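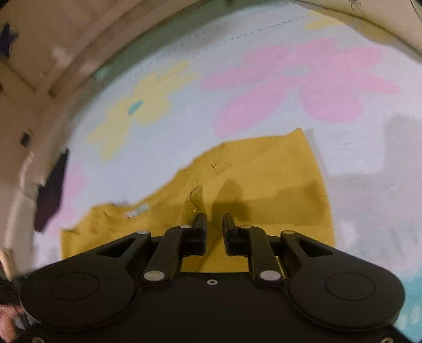

I have been meaning to write up the Hilska sheet set since July, when my old flannel ones finally wore through at the foot end and I couldn't pretend any longer. It's the floral one, and I went back and forth over the colour for ages before clicking buy. On the website it looks nearly cream, but on my bed it comes up as a pale white-blue with the flowers printed over it, and I've grown very fond of it. It's also a kind background for laundry. I do all my folding on the bed (my back gave up on the ironing board years ago), and something strong like my mustard-yellow garment looks lovely spread out on it, crumpled folds, gathered bit and all. I can find the little whitish label along the edge without hunting for my glasses, too. On the busy striped set I had before, I'd lose a pair of socks in plain sight.

So, the details. I bought the queen set, which is a fitted sheet, a flat sheet and two pillowcases, from Semwal, the homewares place out past the hardware store. They had it marked down by 46 dollars and I had a gift card burning a hole in my purse, so it didn't feel like much of a splurge. They also stock the plain Stunberg sheets that everyone seems to recommend, and I stood there feeling both packets like a person choosing melons. The Stunberg is silkier, no question. The Hilska has a drier, crisper feel, closer to the sheets my nan used to hang out on the line, and that won me over.

It's cotton, and it does need a wash before you sleep on it. Straight out of the packet it was quite stiff and had that shop smell. I put mine through a warm cycle and hung it out in the sun, and by the second wash it had started to soften. Now, after about 7 months of steady use (I swap it with one other set, so it gets a fair workout), it's very comfortable and hasn't gone thin anywhere that I can find. I held it up to the window to check.

The fitted sheet is the part I was most nervous about. Our mattress is a deep one with a topper, and I've had sheets that ping off the corner at three in the morning and wake the whole household. This one goes over with a bit of a tug and it stays put. The elastic runs all the way around, and I'd love it if they sewed a little tag on to show which side is the long one, because I still get it wrong every second time and have to walk around the bed and start again.

Colour has held up well. I was told in the store to expect some fading from line drying, and I suppose there's a touch of it if you compare the flat sheet with the spare pillowcase I keep in the cupboard, but you'd need to be looking. The flowers haven't gone blurry or cracked. I wash everything in plain liquid detergent with no softener.

Now for the grumbles. It creases, and I mean really creases. If you like a bed that looks like a hotel you'll be ironing, or at least whipping it off the line while it's a tiny bit damp and smoothing it by hand, which is what I do when visitors are coming. The pillowcases are also a bit on the mean side. My pillows are the fat kind and the flap only just tucks over. And the packet it comes in is a cardboard sleeve that tore the minute I looked at it, so don't plan on storing anything in that.

I did look at a matching quilt cover from Plasovbridge, which has flowers along similar lines, but it was a warmer white and the two together made each other look grubby. A plain cover suits it much better. Mine's an old grey one and I'm perfectly happy with the pair of them.

Would I buy it again? Yes, and I'm waiting for the next sale to get a set for the spare room, though I might try the plain one this time and buy bigger pillowcases separately. If you run warm at night I think you'd enjoy it, and if you hate wrinkles, go and have a feel of the Stunberg first.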